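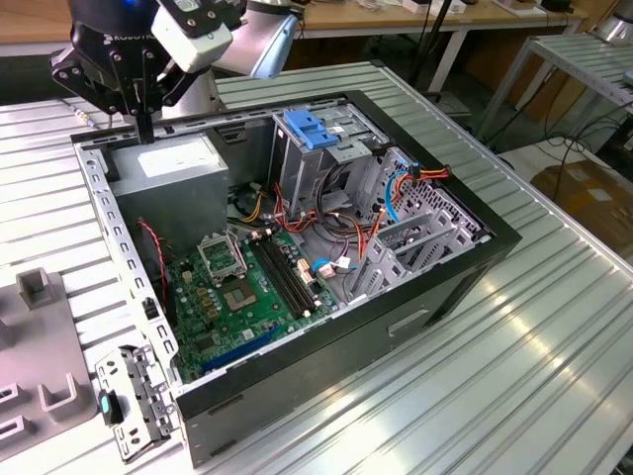

Airflow and dust - notes for week 7

Mercedes Nina, Small Office Computing. Handout goes with the slides, not instead of them. Bring it to the prac.

Start with air. A desktop case is a box with a path through it. Cool air in, warm air out. Everything else this week hangs off that.

Intake usually front or bottom. Exhaust usually back or top. Slots and perforated panels count as openings too, whether or not there's a fan behind them. Air takes the easy way - if there's a gap right beside the exhaust fan it'll pull from there and skip the hot parts.

Terms you need

Positive pressure: more air pushed in than pulled out. Leaks go outward. Dust mostly arrives through the intakes, so filters do some good.
Negative pressure: the reverse. Dust comes in at every seam, drive bay and empty slot.
Dead spot: a corner the air doesn't reach. Often low down behind the drive cage.
Recirculation: warm exhaust going back in the front. Common in desks with a cupboard for the tower. Very common at Nadau, see below.

Which way does a fan blow? Most case fans blow toward the side with the struts across it. Some have little arrows moulded on the frame. Check, don't guess. Tissue test is fine, hold it well clear of the blades.

The Nadau office

We'll come back to this one in the assignment so read it twice. Front counter, carpet, two laser printers, heater under the bench. Towers on the floor inside closed cupboards. Staff complained of noise in July, in the middle of winter, which threw everybody. Heater was blowing straight at the cupboard doors. Fans ran flat out all morning then settled after lunch when somebody turned the heater off.

What they tried first: bigger fans. Louder, no cooler. Then took the cupboard backs off and moved the towers up onto a shelf. Much better. Cost was a screwdriver and an afternoon.

Questions to think over before the tute - why did the bigger fans not help? what would you of checked first?

Cleaning

Power off at the wall, lead out, hold the power button a few seconds to drain what's left.
Take it outside if you can. Dust goes everywhere and you'll be breathing it.
Lay the case down so you can see into it. Side panel off, screws in a cup.
Filters first. Rinse, shake, dry completly before they go back.
Short bursts of air. Can upright. Hold each fan still with a finger.
Heatsink fins: blow out the way the air normally leaves, then from the other side.
Do not open the power supply. Ever. Blow through the grille and leave it there.
No household vacuum on the boards, static.

How often - depends on the room. Carpet and pets, more. Hard floor, shelf height, less. Write the date on tape inside the panel.

Reading temps

Idle numbers tell you very little. Run a load, wait until the reading stops climbing, write down the room temperature beside it. A CPU at 100 degrees under load is at or near its limit on most chips and will be slowing itself down. Compare before and after cleaning with the same load, same room, panel on both times.

For next week

Read the Lim chapter on noise, skip the maths at the end. Temance worksheet, part 2 only. Prac is in room 101, closed shoes please.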